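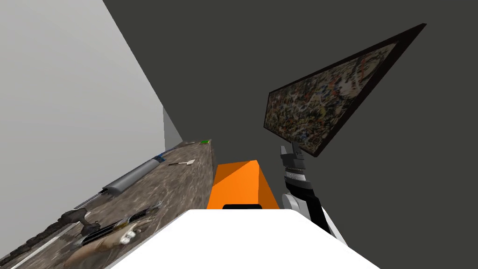

Fig. 9. Speckled worktop with a framed abstract on the dark grey wall.

Section 2: Hanging your Lostine picture rail

Read all of it first. You won't, but we have done our part.

1. Find the studs. Knock if you must, but a detector is quicker and doesn't upset the neighbours.

2. Mark the rail height in pencil. Pen shows through two coats of most paints, as our showroom wall can confirm.

3. Hold the rail to the marks and check it with a level. Your eye is not a level. Neither is your partner's.

4. Drill 31 mm deep and push in the plugs supplied. If one spins, the hole is too big, and swearing will not shrink it.

5. Screw the rail on, finger-tight first, then a quarter turn more.

Note: fresh filler needs 72 hours before it will hold a screw.

CAUTION: Do not drill directly above or below a socket or switch. Cables tend to run there.

CAUTION: The rail holds 9 kg. Frames with glass weigh more than you remember, so use the bathroom scales.

Spare hooks are listed in Section 31.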